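2025-05-31

Read through the Bandico draft again, the one on good practice for hand demonstrations. Shahnaz Thambiah wants comments before it goes to Layug. Mine are mostly grumbles.

Rule 2 says the work surface must be "clear of items not used in the task". Fine for a bench in our lab. The label task is done at packing tables, where there are tape dispensers, scissors, somebody's drink with a straw in it. If we strip all that out before every take, the arm learns label changing on a table that doesn't exist anywhere. I'd keep the safety half of the rule (blades out of reach of the arm when it is powered) and drop the rest.

Rule 3 wants both hands in view from first contact with the roll until the lid is shut. I agree with this one, grudgingly. The loose end of the labels is where the policy goes wrong, and if a thumb hides it we have nothing to learn from. But "in view" needs a test a tired person can apply. Can you see the fingers on the loose end, yes or no.

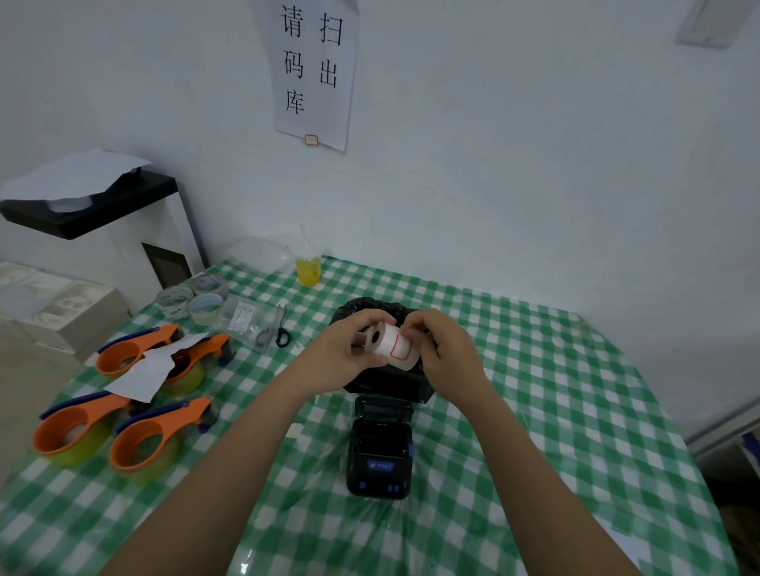

Then the file naming. Juvel used one scheme, Florwood another, and the draft proposes a third. Not convinced. I'd pick the Florwood one and stop. We have 1,010 takes named that way already and I am not renaming them.

The acceptance figure bothers me most. It says 100 good takes per task before training. No source given. Asked Shahnaz, who thinks it was copied over from the October draft, where it had no source either. A lid, a roll and a loose end make a fussier job than putting a box on a shelf – one number can't suit both.

Also missing: what to do with a fumbled take. People bin them. I'd keep them, marked as fumbled, in a separate folder.

To do: send the above to Shahnaz, minus the moaning. Ask Layug who signs off rule 2. Check whether "powered" includes standby.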